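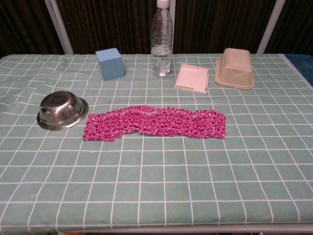 Speaker notes – rail and ferry connections on the Andau to Riihimäki route

Running time 40 minutes, plus questions. Slide numbers in brackets. Skip [9] and [10] if the start is late.

## Opening [1–2]

Name, then straight to the subject. This is a talk on planning an overland trip with several operators, using one route as the worked case. The route starts at Andau, in eastern Austria near the Hungarian border, and finishes at Riihimäki, on the main line north of Helsinki. It can be flown in a day from Vienna. The talk assumes the audience has decided against that.

State the limits early:

- No prices. They change between the booking and the talk.
- No recommendations on operators.
- Timetable remarks are general. Everyone checks their own dates.

Ask who has travelled on more than one ticket for a single journey. Hands only, no stories yet.

## Defining the route [3]

Put up the map. Leave it up for the whole section.

Andau has no railway station of its own in current use for this purpose, so the first leg is by road. From there the trip goes west to Vienna, north through Czechia and Poland, through the Baltic states to Tallinn, by ferry to Helsinki, then a short run up to Riihimäki. The planning figure I use for the whole thing, with detours and local transfers included, is over 3551 kilometres by the way I travelled it. A direct line would be much shorter. Say that the figure comes from my own log and includes a side trip in Poland.

Define three terms, because they come up on nearly every later slide:

**Through ticket.** One contract covering more than one train. If the first train is late, the carrier has duties toward you on the second.

**Split tickets.** Separate contracts. A missed connection is generally your own problem.

**Buffer.** Planned waiting time between arrival and the next departure that matters. Walking time is not buffer. Passport or check-in time is not buffer either.

Pause after the third. People write it down.

## How I record a leg [4]

Each leg goes on one line of a spreadsheet. Columns in order: departure stop, local departure time, arrival stop, local arrival time, time zone, operator, ticket type, latest acceptable arrival, fallback.

The time zone column looks fussy on a European trip. Finland and the Baltic states are one hour ahead of Poland. The change falls at the Polish–Lithuanian border, and train times are printed in local time at each stop. A leg that appears to take four hours on paper can take three, or five in the other direction. Work the durations in UTC and convert back for display.

"Latest acceptable arrival" is the column most people leave out. Fill it in backward from the fixed points. On this route the fixed points are the ferry and the cross-border train into Lithuania. Everything else can slide.

Fallback must be a named service and a time. "Get a bus" is not a fallback.

## Buffers by type of connection [5]

Present these as my own working values. They are conservative.

| Connection | Buffer |
|---|---|
| Same operator, through ticket, frequent service | Whatever the booking system allows |
| Same station, split tickets, hourly service | One hour |
| Same station, split tickets, one train a day | Overnight |
| Rail or coach to ferry terminal | Half a day |
| Ferry to local train | None needed |

The last line gets a question every time. Trains from Helsinki to Riihimäki run often enough through the day that a missed one costs very little. Late evening is different and should be checked.

On the overnight line: an overnight stop costs a hotel room. Compare that with the cost of a new ticket plus a hotel room, which is the usual outcome of missing the only train.

My longest wait at a connection that I had planned as a short one was 115 minutes. I had allowed for 50. The following service was hourly, so the damage was small. Use this as the example for row two, then move on.

## Ferry leg [6]

Points to make, in this order:

1. Tallinn has more than one passenger terminal. The terminal is printed on the booking confirmation. Read it before leaving the hotel.
2. Check-in closes well ahead of sailing. The closing time is the fixed point, and the sailing time is only useful for working out when you arrive.
3. Foot passengers with large luggage should look up the operator's rules on size and storage.
4. The crossing is short, normally a little over two hours on the regular ships. Weather delays do happen in the colder months.
5. On the Helsinki side, terminals are again spread out. Trams serve them. Allow time to reach the central railway station.

I travelled in May and had flat water. I can't speak to January from experience. Brijesh Rana has done the winter crossing and sent me his log, and the relevant lines are on the slide. His buffer values are the same as mine apart from the ferry, where he allows a full day.

## Luggage [7]

Keep this to three minutes.

The route has many changes, so luggage is limited by what can be carried up a staircase in one go. I travelled with two bags: a 40-litre pack and a small shoulder bag for documents, food and chargers. Nothing was checked in at any point.

Station lockers exist at the larger stops. Sizes, payment method and maximum storage time vary by station. Carry a card and some coins in local currency. Note that Czechia and Poland don't use the euro.

Water and food: buy before boarding. Catering cars are listed in timetables by symbol, and the symbol may refer to a vending machine or to part of the route only.
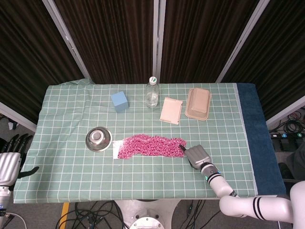

## Documents and data [8]

The whole route lies inside the Schengen area. Routine passport checks aren't the norm, though spot checks occur and temporary controls are introduced from time to time. Travellers from outside the area need a valid passport on them at all times, and the 90-day rule applies to the combined stay.

For the Canadians in the room: days of entry and exit both count.

Keep three copies of each ticket:

- the operator's app
- a PDF stored offline on the phone
- a printed page, folded once, barcode away from the fold

Some cross-border tickets must be shown on paper. The conditions are in the confirmation email, usually toward the bottom.

My full set of tickets, maps and confirmations came to 779 kilobytes after I had flattened the PDFs. It fits on anything. There is no storage argument for leaving it in the cloud.

## Tools [9] – optional

Show the screenshots briefly.

Prarkano is the route log I use. It takes a plain text file with one leg per line and returns totals by country and by mode. It doesn't look up timetables. All times are entered by hand, so errors are mine.

Flemard is the map layer. It draws the log on a base map and colours each leg by ticket type, which makes split tickets easy to spot. Known fault: it draws ferry legs as straight lines, including over land. Distances on those legs should be typed in manually.

If asked about alternatives, say that an ordinary spreadsheet does the same work with more typing. Don't get drawn into comparing apps.

## Failure cases [10] – optional

Two cases, both from the Polish section.

*Case A.* Platform changed with four minutes' notice. The announcement was in Polish first and English later. I had the train number written down and matched it on the board. Lesson for the slide: record train numbers as well as times. Destinations are less reliable, as the board shows the final stop and that may be a city you've never looked at.

*Case B.* Engineering works replaced part of a line with a bus. The booking system had my original time, but the bus left earlier. The notice had been published after I booked. Lesson: recheck every leg the evening before and again on the morning of travel.

If time is short, drop Case A.

## Sequence for planning a similar trip [11]

Read these out slowly. The handout has the same list.

1. Fix the end points and the week.
2. Find the least frequent service on the route. Book around it.
3. Find the second least frequent. Check that it fits with the first.
4. Fill in latest acceptable arrivals, working backward.
5. Add overnight stops where the buffer table calls for them.
6. Book the scarce legs. Leave the frequent ones open where the fare allows.
7. Print.

On step two, the audience tends to begin with the accommodation. Accommodation in cities can be moved. A once-a-day train can't.

On step six, explain that some fares rise toward departure and some are flat. Regional trains are often flat, so there is little gained by booking early.

## Questions

Likely ones, with short answers.

**Is a rail pass worth it?** Depends on the number of long legs and on whether the pass is accepted by the operators in question. Coach legs are not covered. Add up the separate fares first.

**Can it be done without an overnight in Poland?** On paper, yes. I wouldn't plan it.

**Bicycle?** Possible on parts. Reservation needed on most long-distance trains, and spaces are few. I haven't tried it.

**Why finish at Riihimäki?** It is a junction, with lines continuing north to Tampere and east to Lahti. The next trip starts there.

**Return by the same route?** The reverse direction loses the helpful ferry-to-train connection and puts the tightest buffer on the first day. Build the table again from scratch.

Handouts are on the side table. Log file in plain text on request, by email.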